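Simulation cell pre-run checklist, with my comments
Rev. 11, Torwood build
Filled in by Alfie Crabtree, February 8, 2022

Okay, same sheet as last time, but I've moved the contact checks up front since that's where we keep getting bitten. Pass, fail or N/A goes after each item and my rambling goes underneath. If you're running the Medier scenes you can use this too, just skip item 9.

1. Gripper opens and closes through its full travel with no command backlog. PASS
Ran it 400 times overnight. No drift, and both fingers came back to the same open position every time. Very happy with this one!

2. Gripper starts every episode open and clear of all objects. PASS
I know, I know, the reset script is supposed to handle it. Check it anyway. I got lazy with the Clunport build and threw out a whole batch.

3. Collision shapes match the visual shapes closely enough for the task. FAIL (minor)
The ball is fine. The slab's collision box is a bit fatter than the slab you see, so grasps register early. Our house rule is that the two have to agree before any grasp numbers leave the team, so this gets fixed before the next report. I've put it on my own list.

4. Gravity on, and objects at rest before the first command. N/A
This scene starts its objects off the table on purpose, so I'm not marking it either way. Would somebody please add a line to the scene notes that says so? It took me half a morning of poking at the physics settings to find the answer in an old message.

5. Wrist view checked at more than one arm pose. PASS
One pose doesn't count, and I will send your sheet back. Look toward the work, then swing away and look at the room. Paste both in.

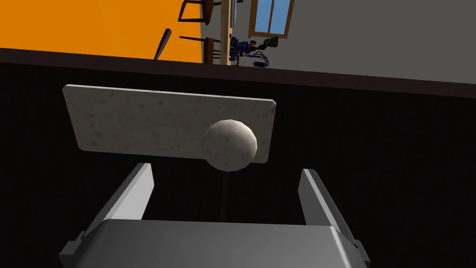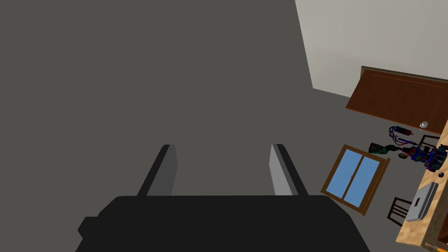 6. Fingers visible in the wrist view at every pose checked. PASS
Both fingers, and enough of the space between them to judge a grasp. The old mount on the Chuensuk arm hid one finger completely at full extension (ask me how much fun that was to label).

7. Textures load correctly on task objects. PASS
The slab and the ball both have their speckled stone look, same pale gray on each. The ball's texture matches the slab's where it overlaps the slab, which I kind of like for testing, but write it down in the scene notes so the vision folks know what they're getting.

8. Textures load correctly on background objects. FAIL
The machinery by the window is still a jumble of blue, purple, green and red, and I really don't think anybody picked those colors. It doesn't touch the task, so it won't block a run. It does block sharing the renders outside the team, and please don't "fix" it by deleting the model, because then the room won't match the June set and we lose the comparison.

9. Random seed logged with every episode. PASS
Spot-checked 268 episodes against the log and they all matched. I wanted to do the full 1,000 but the replay tool is slow and I had a dentist appointment.

10. Joint and speed limits are the same as on the real arm. PASS
Read them off the arm's own config file, not the wiki! The wiki still has the old wrist limit on it. I've asked for edit rights twice now and I'm asking again in this box.

11. Software stop tested from the operator's keyboard. PASS
Yes, it's a simulation and nothing can get hurt. Do it anyway. Same key, same hand, same habit as at the real cell. I test it once with the arm still and once at full speed, and I write down the stopping distance both times. If the number changes between builds, come find me before you run anything else.

Result: okay to run for internal use. Not okay for published grasp rates until item 3 is closed, and no renders go out until item 8 is.

Next check is due when the new slab model goes in, or when the physics step gets changed, whichever happens first. If you change the step size, tell me even if it's tiny. I'd much rather get ten boring messages about it than find out from a graph.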